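Learning by Hand at Burkwood
Students in the Manipulation Studio teach household tasks one short demonstration at a time

At four in the afternoon, when most of the engineering wing has emptied, the Manipulation Studio at Burkwood College is at its busiest. The course is open to juniors and seniors, and it carries a simple assignment that takes an entire term to complete: select an ordinary household task, demonstrate it well and often, and train a policy that can carry it out on a robot arm.

The studio was established by Finlay Menzies, a senior lecturer in mechanical engineering, who wished to give undergraduates experience with the part of robotics that textbooks treat most briefly. Students arrive with a sound knowledge of kinematics and control. Few have considered how a person decides where to take hold of a cup.

"We ask them to slow down and notice what their hands are doing," Menzies said. "A student may have picked up a mug every morning for years without once having to describe it."

Demonstrations are performed with hand-held grippers, one in each hand. Each team works at a plain table with a small number of kitchen objects and keeps a written log of every attempt, including those it discards. The current group has chosen tasks involving a mug and a wire rack.

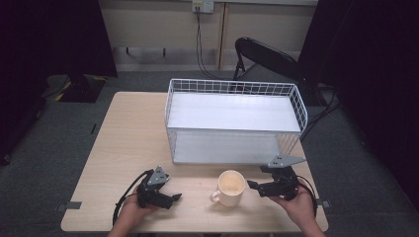

Teams are required to agree on a starting arrangement before recording begins and to vary it according to a written plan. The Drivell Fund, which supports the studio's equipment budget, asks for a complete account of this plan in the final report. By the middle of the current term, students had logged 419 accepted demonstrations against a target of 1000.

The target is demanding, and the pace is uneven. Early sessions are given over largely to calibration and to discussion of what constitutes a clean attempt. A demonstration in which the operator hesitates may be kept; one in which a hand strays across the other gripper's path is removed. Reviewers are drawn from a different team, and their decisions are final.

The studio also maintains an exchange with Matlala Technical Institute, whose students repeat selected tasks with their own furniture and their own objects. Differences in table height have prompted lengthy correspondence between the two groups. A joint data set is planned for release to both schools in December, together with the students' notes on labeling.

Graduates of the course have gone on to positions in warehouse automation and assistive technology, and two have returned to the college as teaching assistants. 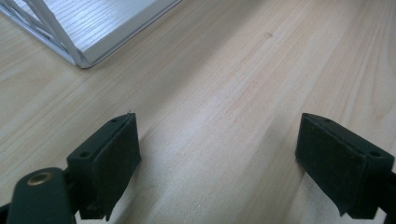 Do students need programming experience before enrolling?

One introductory programming course is required. Teams receive a working training script in the first session and are expected to modify it as the term proceeds. Applications are accepted through the engineering office in Ovwood Hall.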